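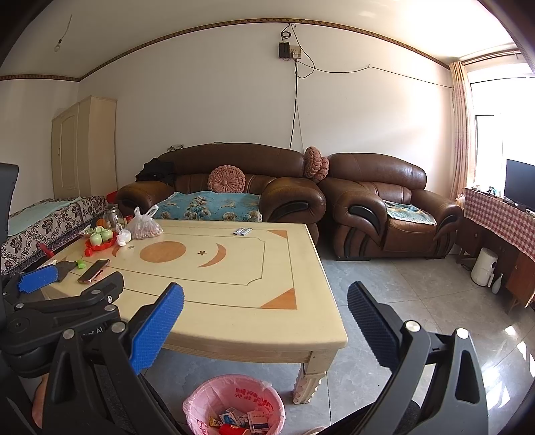
1. 조사 대상과 범위

본 보고서는 거실용 낮은 탁자의 상판 사용 실태를 다룬다. 대상은 크림색 유광 상판에 가는 상감선으로 직사각형 테두리를 두른 탁자이며, 상판에는 원, 초승달, 별, 반원, 모서리 삼각형이 주황색으로 배치되어 있다. 다리는 홈이 있는 조각 형식이다. 탁자 뒤에 큰 갈색 가죽 소파가 놓이고 바닥은 회색 타일이다. 지도는 Tiina Honkanen 선생이 맡았고, 조사는 2월에 진행하였다.

2. 용어

"상주 물품"은 저녁 정리 후에도 상판에 남는 물품, "통과 물품"은 당일 안에 다른 자리로 옮겨지는 물품을 가리킨다. 바닥과 소파 위의 물품은 집계에서 제외하였다. 상판 밖으로 일부가 나온 물품은 상판 위 물품으로 처리하였다.

3. 방법

관찰은 오후 9시에 하루 한 번, 30일간 실시하였다. 관찰자는 두 명이며 서로의 기록을 보지 않고 작성한 뒤 대조하였다. 불일치 항목은 다음 관찰 전에 합의로 확정하였다. 기록지는 Custden 양식을 수정하여 사용하였다. 원 양식에는 식품과 포장재의 구분이 없어 해당 칸을 추가하였다.

물품은 다음 5개 군으로 나누었다.
가. 식품: 비닐봉지에 담긴 땅콩, 쟁반 위의 녹색 과일 등
나. 용기: 투명 유리병, 빨간 플라스틱 쟁반
다. 전자기기: 스마트폰
라. 소포장 및 비닐봉지
마. 기타: 뚜껑, 공구류, 용도를 확인하지 못한 소품

4. 결과

확정된 기록은 149건이다. 식품과 용기는 상판의 뒤쪽 모서리에 모이는 경향이 있었고, 스마트폰은 위치가 일정하지 않았다. 중앙의 원과 초승달 무늬 부분은 비어 있는 날이 많았다. 거주자 면담에서는 무늬를 가리지 않으려 한다는 답과 팔이 닿는 가장자리가 편하다는 답이 함께 나왔다. 두 요인은 이번 자료만으로 분리할 수 없다.

기타 군은 분류가 가장 불안정하였다. 작은 뚜껑은 원래 용기와 떨어져 있으면 소속을 정하기 어려워 전부 기타로 넣었다. 쟁반에 담긴 과일은 식품 1건, 쟁반은 용기 1건으로 각각 계상하였다.

5. 정리안

(1) 식품은 쟁반과 유리병 두 곳으로 한정한다.
(2) 소포장은 상판에 직접 두지 않고 얕은 상자에 모은다. 후보는 Rollov 소형 상자이며 치수 확인이 남아 있다.
(3) 공구류는 상판에서 제외한다.
(4) 가장자리 밖으로 나오는 물품은 발견 즉시 안쪽으로 옮긴다.

6. 한계

한 가구의 탁자 하나만 관찰하였다. 하루 한 번의 기록이므로 낮 시간의 통과 물품은 누락되었을 수 있다. 상자 배치 후의 재관찰은 Siltasstead 지역의 다른 가구를 포함하여 다음 학기에 실시할 예정이다.

최종 수정: 2월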